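Plulta to furnish practice kitchens at Bruststead learning centre
2014-04-19

The Bruststead Centre for Independent Living has confirmed that its practice kitchens will be refitted over the summer and will reopen to learners in September. The work is being paid for by the Plulta Foundation, which has supported the centre's courses in cooking, shopping and household management for several years.

The centre offers day courses to adults who are preparing to live in a home of their own, many of them for the first time. In the last academic year 639 people attended at least one session in the kitchens. Demand for places on the introductory course has been higher than the present rooms allow, and a waiting list has been in operation since the winter.

Under the new arrangement, the two existing kitchens will be joined by a third room intended for table work. Learners will begin there before moving on to the cookers and sinks. Early sessions concentrate on naming everyday items, choosing what is needed for a simple meal, laying a place and putting things back where they belong. Tutors have asked for plain white tabletops in this room, on which tableware in strong or contrasting colours is easier to pick out for learners with reduced sight.

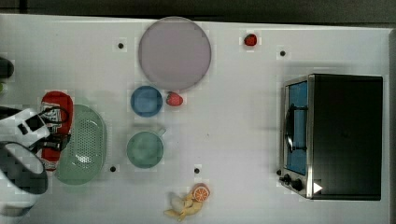
Toy foods will continue to be used in the first weeks of each course. They can be handled many times in a morning and allow a group to practise sorting and serving before fresh ingredients are introduced. A typical table might carry a plate, a bowl, a mug and a colander, together with a sauce bottle and a few pieces of toy fruit such as strawberries. Learners are asked to decide which items belong together and which should be returned to the cupboard.

The tableware has been ordered from Clillo, and the fitted cupboards will be made by Hirano. Open shelves will replace the wall units in the first kitchen — a change requested by learners in last year's survey, to which 177 people replied. Respondents also asked for wider gaps between worktops, lower hooks for pans and clearer labels on drawers. All of these requests have been included in the final plans.

A total of 200 sets of tableware will be supplied. Most will be kept at the centre, and the remainder will be lent to learners who wish to practise at home between sessions. Loans will be made for four weeks at a time and may be renewed once. Items should be returned clean and in the bag provided.

The funding agreement runs until 2027 and covers replacement of worn or broken items as well as the fitting of the rooms. The centre will publish a short account of how the kitchens have been used at the end of each academic year.

Courses will move to the ground-floor meeting rooms while the work is carried out. No sessions will be cancelled, although cookery at the hob will be suspended for six weeks — those affected will be offered additional places in the autumn. Applications for the September intake may be made at the reception desk or by post.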